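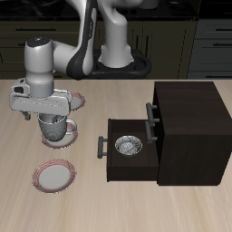

Build the boring kitchen first

I spent most of April in our shared workshop arguing with people about simulation, so I might as well argue with you too. My position is pretty simple: if you're building a tabletop robot at home, you should spend an embarrassing amount of time in a simulated kitchen before you buy a single motor. Perla Pacheco, who has the bench next to mine, thinks this is how hobby projects go to die. She has a point (I'll get to it), but I still think she's wrong!

My project is called Margaritis and it's a dish helper. The whole job is mugs, plates, a bowl and a drawer. That sounds tiny until you try to write down what "put the mug on the plate" means to a machine. Which plate? I set out three of them, all white with red stripes around the rim, and my first script picked a favorite and never looked at the others again.
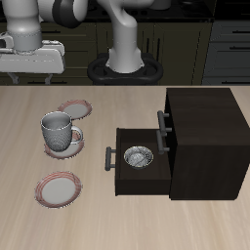 I lost 26 evenings to that sort of thing, and every one of them was free. Nothing got smashed and I didn't have to order parts. When I messed up the gripper height I reset the table, got a soda and tried again. Do that with real dishes and you're sweeping the floor and explaining yourself to whoever uses the sink next.

Perla went the other way with her build, Drukby. She bolted it together in 2 weekends and it was moving before I had even settled on a table. I was so jealous — I'm still a little jealous. She says a simulator lets you fall in love with your own assumptions, and yeah, it does. My friction numbers were fantasy for a long time.

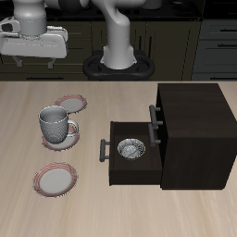 Mug on the middle plate, drawer open, gripper up high.

But look at what she had to fix by hand. Every change meant clearing the bench, putting everything back where it was, and hoping she had remembered where that was. I can load the exact same table 40 times before dinner and change one number each time. For those of us with day jobs and a shared key to the workshop, that's huge.

I'd also say don't make your fake kitchen pretty. I wasted a whole weekend on cabinet colors and I regret it (okay, I kind of like the olive). Spend that time on the mug handle and the drawer, since those are the parts that will fight you. 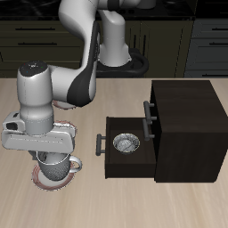 Gripper over the mug, with the metal bowl in the open drawer.

I'm going to start buying hardware when the drawer script stops embarrassing me. Perla has already offered me her spare bench clamps, and I've told her to hang on to them for now.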